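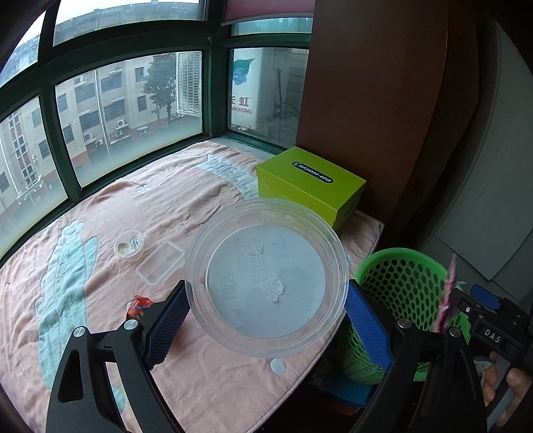
Notebook, talk radio coding, 2018-09-09

Spent the morning (and a good bit of the afternoon, if I'm telling the truth) on the second pass through the Plurkovport call-in transcripts. To catch everybody up, these are the evening shows from the stretch when the county was fighting over whether churches could put up campaign signs on their own lawns. We have 3318 caller turns in the file now. Fitzgerald and I each coded the same 1000 for tone, target and whether the caller brings up religion, and then we sat down to see where we disagreed.

Tone was fine. Target was fine too, once we settled that "the county" and "those people downtown" go in the same bin. Religion was a mess! I had been marking any mention of a church, even a caller giving directions ("turn left at the Methodists"), and Fitz was only marking it when faith was part of the argument. I like his way better and have gone back and redone mine.

Skilier crashed twice while I was merging the two sheets. Save before you hit merge, please, and save under a new name, as the old one gets overwritten without asking.

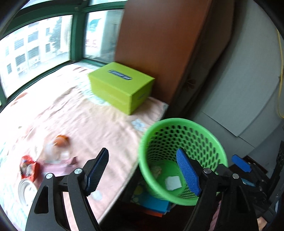
Entered by Alaric Nguyen-Tran, with corrections from Fitzgerald Hutchins

On sarcasm. We pulled 40 turns that one of us had down as supportive and the other as hostile, and listened to the audio for every one of them. In 14 the voice settled it right away — you can hear the caller rolling her eyes when she says "bless the zoning board." The rest stayed unclear even with the sound up, and we argued over a few of them longer than they deserved. My feeling is that they should get their own code, U, and stay out of the tone counts. Fitz would like to keep them in as neutral. I don't think a person who phones a radio station at nine at night to talk about yard signs is neutral, but I said I'd sleep on it.

Old coding sheets from January used N for both "neutral" and "not codable," so don't mix those with the new ones until I've been through them.

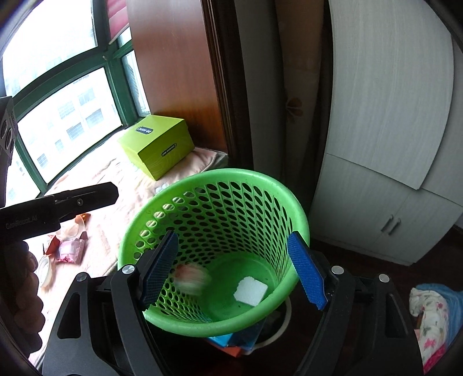
The other thing that came out of the listening is how much the host steers. On Ralia's show a caller will start out mild, get one of her long questions, and come back a good deal hotter. The Akbulut hour goes the other way; he lets people wander and they tend to talk themselves down. Right now our sheet has no column for what the host said just before, and I think we need one, even though it means another pass (sorry, Fitz).

To do:
Add a "prior host turn" column and try it on one evening of each show.
Write up the new religion rule with both a yes and a no case next to it.
Ask the station if they still have the two evenings with the bad audio.
Decide on U.

Merged sheet is in the shared folder, the one ending in "merge_b." Ignore merge_a, it's missing the last show.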